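From: Dilruba Weerakoon
To: bench-automation list
Subject: Re: Has anyone lived with the Durkix teardown kit?

Sobia Hashmi wrote:
> We have a pallet problem. Old desktop towers come in from two school
> districts and a county office, and we can't keep up with pulling the
> memory and drives by hand. I keep getting pointed at the Durkix kit
> (the fixture plate, the gripper and the recipe software, no arm
> included). The sales page is all adjectives. Has anyone on the list
> used it on real machines, with different cases coming through the
> door? I'd like to know:
>
> - how long before it did anything useful
> - whether the gripper can get into a crowded case
> - what you ended up making or buying yourselves
> - would you pay for it again
>
> Also interested in Bodstead if anyone has tried theirs. Blunt answers
> welcome.
>
> Sobia

Hi Sobia,

Oh, I've been waiting for somebody to ask this! We've had the Durkix kit on the bench since October and I have opinions. I paid full price and I don't get anything for writing this, so take it as one shop's notes.

Useful on what day? For us it was the third week. The first week went to mounting and to arguing with the table offsets. The second went to teaching. You lead the arm by hand to each spot, name the spot, and the software strings them together into what they call a recipe. I loved this part. I'm not a programmer and I had a recipe moving over an open case by the end of one afternoon. It was slow and much too cautious, but it went where I told it to go, and I made everyone in the building come and look.

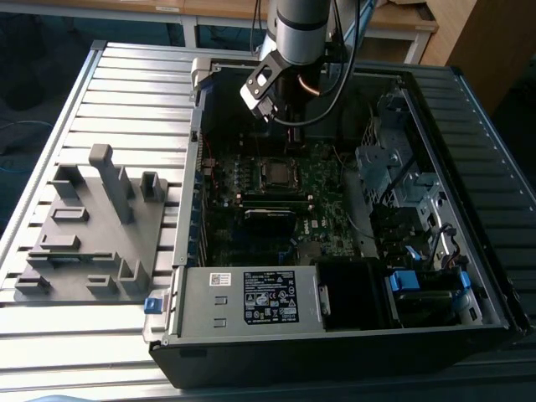
The gripper is the best thing in the box. It's narrow, it's stiff, and the mount lets you set it at a lean so that you aren't always coming straight down. I was doubtful about that at first and now I wouldn't be without it. With a tower lying on its side you've got the drive cage on one side and the power supply along the near edge, and the board is down in the middle of all that, so having the gripper tilted toward the work buys you room that a vertical approach just doesn't have. The only thing I'd change is the cable routing. The cables hang in loops beside the gripper and dip toward the case with it, and I want them up and out of there. Durkix sells a sleeve for this. We haven't bought one because I'm stubborn and I think it should be included.

On the fixture plate, I'm a fan, with one complaint. The idea is that you set a part against a block or a bracket so the arm always finds it in the same spot, and once you've worked that way you won't want to go back to tape marks on a table. The files come with the kit, so if you have a printer you can change a block to suit whatever you're handling. We've redone a couple of ours. My complaint is that the tall pillar needs more thought than the manual gives it. If you teach a move from the case to the plate and forget it's there, you will meet it. Teach a high waypoint first, always. I wrote that on the wall.

It bolts down nicely to slotted aluminum rails. If your table is a plain top, get rails. We tried clamps for the first few days and the plate crept, only a little, but a little is plenty when you're trying to land on a latch.

Crowded cases, then, since that's your real question. Short answer, yes, it gets in, and you have to pick your order. Cases with a metal crossbar over the board are the hard ones. Some makers run the bar right past the memory, and it shades the slots as well as blocking the way in. The kit's close-up camera does a decent job there, but it needs a steady light, and bright metal along the edge of the bar can fool the edge finder. We got a big improvement from turning our overhead light down and adding a small lamp from the side. Cost us almost nothing. I was so pleased with that lamp.

Latches are the other thing. The software lets you save a latch color as a search target, which is lovely when they're one color and annoying when they switch back and forth along a row. Save both colors under one name and it will behave. That tip isn't in the manual; I got it from their support person, who answered in under a day and was very kind about my long emails.

What it won't do: it doesn't like cables. A thin wire arcing over a board is invisible to it for all practical purposes, so a person still has to look each case over and move the wires out of the way before the run starts. It doesn't do screws at all unless you add a driver, and the driver is a separate purchase. It also has no idea what's sticky, burnt or bent. If you get machines in rough shape, somebody has to sort them first. We do that at the door now and it has made everything downstream calmer.

You asked about cost. With the arm mount, the gripper, the plate files, the camera and one year of the recipe software, our bill came to $2,872 before shipping. The arm we already had. After the first year the software is a yearly fee, and you can keep running your saved recipes without paying it, you just can't teach new ones. I think that's fair. Some people here will not, and I can hear the typing already.

As for Bodstead, we had theirs on loan for two weeks. It's a nicer looking thing and the screen is much easier to read. The jaws are wider, though, and in our cases they kept fouling on the drive cage. If you mostly handle flat, open equipment I'd look at it seriously. For towers I'd stay with Durkix.

I've pasted our bench log entry below so you can see what a normal teaching session reads like. We keep these for every new case type and they've saved me more than once. The spelling is mine.
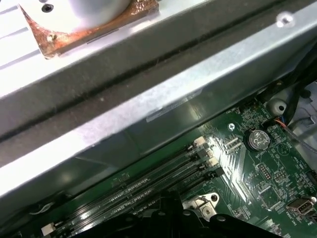

Kleinschmidt Street workshop, October

New case type, crossbar over the memory. Plate bolted, zero checked twice. Started the recipe from the nearest one we had saved and moved every point by hand, because the bar on this type runs between where the arm wants to be and where the board is. Memory slots are empty on this one, so it's good for practice and we used it for approach moves only.

Landmarks saved: coin battery (big, round, shiny, finds it first try), latch ends in white and black under a single name, the USB port near the edge of the board. Tried the mounting hole beside the battery as a fourth and dropped it. The camera kept drifting off to other round things.

Set the gripper lean a little further over than last time. Approach speed down to the slowest setting near the bar, back up once clear. Light from the side, overhead turned low. Watch the black cable bundle at the side of the board, with the thin blue and red wires running to the connector by the battery. Put in a keep-out box there and made it generous. Note for whoever teaches the next one: draw the keep-out boxes before the landmarks. I did it the other way around and had to redo two of them.

Still to do: decide if the bar comes out by hand before the run. I think it should. Ask Durkix if a recipe can pause for that and pick up where it left off.

(End of log. They wrote back that it can. There's a pause step, in a menu I had never opened.)

So, would I pay for it again? Yes, and faster than I did the first time. I'd budget a month before counting on it for anything, and I'd put one patient person in charge of teaching so that the names of the saved points make sense. We had three people naming things in the beginning and ended up with "latch", "Latch" and "the latch". I'd also ask Durkix for the older manual along with the new one. The new one is prettier and leaves out the whole section on table offsets.

One more name for you. Hokidik makes a soft pad set that fits over the Durkix jaws, and it's a great help on bare boards and on anything smooth. They wear out in roughly six weeks at our pace, so buy a few sets at once. They come in two thicknesses, and you want the thin ones.

If you're anywhere near us, come by and try it before you order. Bring one of your towers, the most awkward one you've got! I'd love to see what it does with something I haven't already taught it – and I can send you home with our block files on a stick. Mornings are best, before 11, when the bench is free.

One question back to you: are your school machines mostly one model, or a mix? If it's one model in big batches you'll be very happy very soon. If it's a mix, write back and I'll tell you how we name our recipes, which is a longer story.

Dilruba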